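Garora Two-Tier Counter Shelf, White

Item no. 600-11
Sold by Clundley Home & Display
Designed by Theda Nolte

The Garora is a small two-level shelf for countertops, desks, dressers and shop displays. It gives you a second surface where you only had one, and leaves the space underneath open so you can still reach what is stored there. Most of our customers buy it for spices, mugs, small plants or collectibles. It also works well next to a cash register.

The shelf ships flat and goes together with the hex key in the box. The legs pass through the lower board and fasten to the top board at each corner. Press the caps over the screws once everything is tight. If you plan to take the shelf apart again, leave the caps off - they can be pried out with a fingernail, but they loosen after a few rounds.

Details
Boards: white, wipe-clean finish
Legs: four, stainless steel
Load, top board: 11 lb, spread evenly
Load, lower board: 11 lb, spread evenly
Assembly time: 11 minutes
Tools: hex key included
Use: indoors only
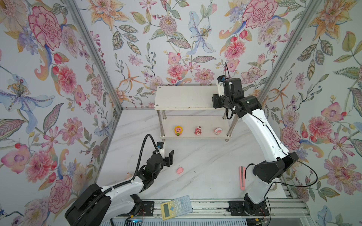
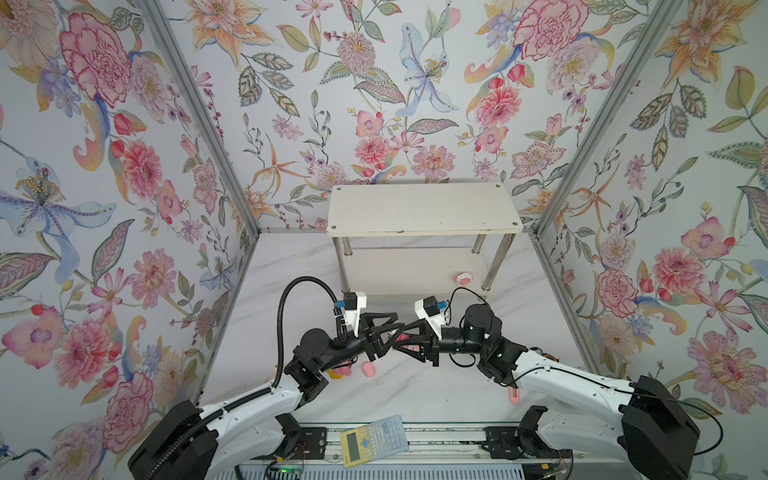

Garora shelf in white, against floral wallpaper.

Care
Wipe with a damp cloth and a little dish soap. Dry the legs afterward to avoid water spots. Do not use scouring powder or bleach on the boards. The edges of the top board take the most wear over time, and small marks there are not covered by the warranty.

Matching items
The Arthur riser is a single-level version with the same boards and shorter legs. The Asberg is the wide model for kitchen counters, with 74 cm boards. Both come in white. Legs are not interchangeable between the Asberg and the other two.

Spare parts
Screw caps, foot pads and replacement legs are sold in sets of four. Boards are sold one at a time. Please give the item number when ordering, as the hole spacing changed when the shelf was redesigned in July.

Shipping and returns
Orders leave our warehouse in 3 working days. Unused shelves can be returned in the original carton. Assembled shelves can be returned only if a part is faulty.

Customer comments

"Bought two for the bathroom counter. One leg was a bit short of level until I turned the foot pad. Fine since then." - Oliwia Bednarek

"Good size for tea tins. I wish it came in gray." - Gunther Lenz

Questions about bulk orders for shops go to Kulap Phromma in the Clundley trade office, open until 4 p.m.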